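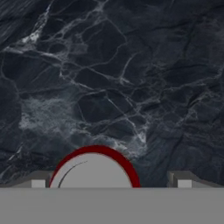
Dark slate-gray marble with pale veining

Wonberg v. Rinico

Wonberg v. Rinico is the usual short name for a set of linked civil cases over loans made by Wonberg Trade Finance to Rinico Air Charter, a small airline based in the port town of Drellorgate. The cases dealt with the worldwide freezing of the airline's assets, the value of a promise given by its parent company, Tripathi Holdings, and, at greater length than anyone had planned, the legal status of a hangar full of seats. The main judgment was handed down on 2/27/18. Appeals and costs hearings followed, in keeping with tradition.

The dispute is mostly cited for what it says about freezing orders. Among people who lend money to airlines, it is better known as a reason to lend money to someone else.

Contents
1 Background
2 The loans
3 Default and freezing order
4 The seats
5 Trial and judgment
6 Appeal
7 Aftermath
8 See also

Background

Rinico Air Charter began as a freight operator, carrying fish and machine parts out of Drellorgate. It moved into passenger service after Tripathi Holdings bought a controlling stake and decided that fish lacked glamour. The new owner repainted the fleet, hired a branding firm and opened a lounge with a waterfall. The aircraft themselves were leased, as were the lounge, the ground vehicles and the waterfall.

Passenger numbers rose for two years. Revenue rose too, though more slowly, and costs rose in a way the company's annual report described as "ambitious." By the time Wonberg became its main lender, Rinico had already borrowed from three other banks, each of which had been told that it was the main lender.

Wonberg Trade Finance had until then made most of its money from short-term credit to grain and timber exporters. Its credit department had a written policy against lending to airlines. The policy had a clause allowing exceptions for borrowers of special promise, and Rinico was promising from the start.

The loans

Wonberg's total lending to the group came to $80 million, paid out in four parts. The first two were secured on aircraft engines. The third was secured on future ticket sales, and the fourth on the Rinico name and logo, which an outside appraiser had valued at more than the engines.

Tripathi Holdings also signed a letter of comfort, a document in which a parent company expresses warm feelings about its subsidiary's debts. Whether such a letter can be enforced depends on its wording. This one said that Tripathi "fully intended to stand behind" Rinico. How far behind became a central question at trial.

The lender's own file on the borrower ran to 3,966 pages. The trial court later observed that the warning signs were all in it, in date order, and that the file had an excellent index.

Default and freezing order

Rinico missed its first payment in February of the year before the judgment and explained that the money had been delayed by a software upgrade. It missed the second for the same reason. Before the third fell due, Wonberg learned that a payment had left one of Rinico's accounts for a company that owned a vineyard, a racing yacht and nothing connected with aviation.

Wonberg applied without notice for a worldwide freezing order against both Rinico and Tripathi Holdings. An order of this kind stops a party from moving or selling assets before a case is decided. It does not hand the assets to the lender, a point that Wonberg's press office had to correct in its own announcement.

The order required both companies to list everything they owned above a set value. Rinico's first list was one page long and included the waterfall. A second list, produced after the court mentioned contempt, covered 70 bank accounts in 11 countries. Several held less than it cost to keep them open. One was overdrawn and was disclosed as an asset anyway.

The seats

Among the items on the second list were 471 business-class seats, stored in a hangar outside Drellorgate. They had been ordered for an aircraft type that Rinico never went on to lease. The seats did not fit any plane in the fleet, and the maker declined to take them back.

Four parties claimed them. Wonberg said they were covered by its security over "aircraft equipment." The maker said they had not been paid for. The hangar owner said it had a lien for unpaid storage. Tripathi Holdings said the seats had been sold to it in a private deal shortly before the freezing order, at a price it described as commercial and the court described as "a sandwich."

Two days of the trial went to whether a seat that has never been inside an aircraft can be aircraft equipment. The court held that it can, if it was made for one, and that a seat does not have to live up to its potential in order to be pledged. This passage is often quoted in textbooks on secured lending, where the competition is not fierce.

The maker's claim failed in turn, as its sales contract had passed ownership on delivery. The hangar owner was paid first, out of the sale proceeds, and came out of the matter better than any other party.

Trial and judgment

The court found for Wonberg on the loans themselves, which Rinico had not seriously denied borrowing. Its defense was that the bank should have known better. The court agreed that the bank should have known better and held that this was no defense.

On the letter of comfort, the court ruled that "fully intended" described a state of mind on the day of signing and created no duty to pay. Wonberg's own lawyers had suggested firmer wording during the negotiations. The bank had dropped it to meet a closing date tied to annual bonuses.

The freezing order against Rinico was kept in place. The order against Tripathi Holdings was narrowed to the money traced to the vineyard and the yacht. The court found that these payments had no business purpose and rejected evidence that the yacht had been bought for staff training.

Appeal

Both sides appealed, each calling the result a victory. The appeal court upheld the ruling on the letter of comfort and the ruling on the seats. It did change the order on costs, finding that Wonberg had spent more in arguing over the seats than the seats were worth. Wonberg was told to bear that part of the bill itself.

A request for a further appeal was refused in two sentences.

Aftermath

Rinico stopped flying before the appeal was heard. Its routes were taken over by other operators, except the one to the vineyard, for which no demand could be found. The name and logo were put up for auction and drew a single bid, from a maker of garden furniture.

Tripathi Holdings sold the yacht under court supervision and moved into commercial property. Its later letters of comfort are said to be very warm indeed.

Wonberg wrote off most of the debt and removed the exception clause from its airline policy. The clause was put back the following year, with a requirement for a second signature.

See also

Freezing order
Letter of comfort
Possessory lien
Aircraft finance
Drellorgate Airport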